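# Come and be a visitor at our robot open day (and get paid in lunch)

Hello! I'm looking for people to come and poke around our workshop on July 13, 2018, while our robot arms take old computers to bits, and I'd love it if you were one of them. 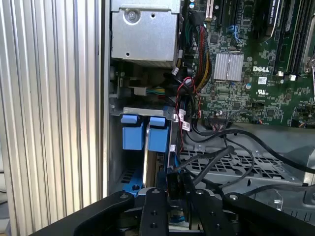 *The gripper's view of the inside of a Dell tower.*

I run the visitor side of things at Nelledix, a small outfit that works on using robots to pull apart old office gear so the useful bits can be sorted and used again. Most of my year is emails and safety paperwork, so the open day is my favourite thing on the calendar by a long way. In June we did a tiny trial run for family and friends, and I learned two things – people want to stand much closer than I'd planned for, and they want to ask a lot more questions than our engineers had allowed time for. So this time we're doing it properly, with longer sessions and smaller groups.

## What I'm after

I need two kinds of people.

**Visitors.** You come along, watch the demonstration, have a go yourself and then tell us what made sense and what didn't. You don't need to know a thing about robots. If you've never opened up a computer in your life, great, you're exactly who I want in the room! There are 100 visitor places across the day, in groups of 11 or fewer.

**Floor hosts.** This is a paid casual job for the day plus one practice evening. You'd meet each group at the door, hand out the safety glasses, walk them around and keep things moving. The pay is $355 for the lot, practice evening included. I've got a handful of these going and I'd be happy to hear from students, retired people, or anyone who has worked in a shop, a museum or a classroom and can talk to a stranger without making it weird.

## What happens in a session

We start with a cuppa and a quick chat about where the old computers come from and why they're such a pain to take apart. Every maker puts things in a different spot. Even in one machine you can have a drive on bright blue handles that's dead easy to find, and then a great tangle of cables that a robot has to work its way past without yanking anything. My colleagues can talk about cables for hours, so I've given them a timer.

Then we go through to the floor and watch an arm at work. There's a screen beside each bench showing the view from the little camera at the gripper, and in the trial run that was where everyone ended up standing. It's a bit like watching a dentist, only much nicer. We have two benches on the day, one called Simen and one called Dritov (the engineers picked the names and won't tell me why).

After that comes your turn. You'll sit at the practice bench and steer a gripper by hand, trying to pick up a connector and put it in a tray. It's harder than it looks, and I'm terrible at it. Last up is a short feedback form and lunch, which is coming from Vishwakarma, the café across the road. Their samosas are very good and I've ordered far too many.

## The practical bits

- You need to be 16 or older. Under 18s need a parent or guardian along with them.
- Closed shoes, please, and long hair tied back. No dangly scarves on the floor.
- The floor and both benches are wheelchair accessible, and the practice bench goes up and down.
- It does get noisy. We have ear defenders in a few sizes, and there's a quieter session first thing in the morning – just ask for it when you write.
- You're welcome to take photos of the demonstration, but please check with other visitors before you get their faces in.
- Hosts will be on their feet most of the day, with proper breaks.

## How to put your name down

Drop a note in at the front desk at 543 Harbour Road, or ring the desk and ask for the open day person (that's me). Tell me whether you'd like to visit or host, which part of the day suits you, and anything you can't eat. If you want to host, add a few lines about yourself as well. I don't need a résumé, just tell me about a time you had to explain something tricky.

I'll get back to everyone, even if the places have all gone, and I keep a waiting list because a few people always drop out. Bring a friend if you like, but get them to put their own name down so I've got enough safety glasses to go around!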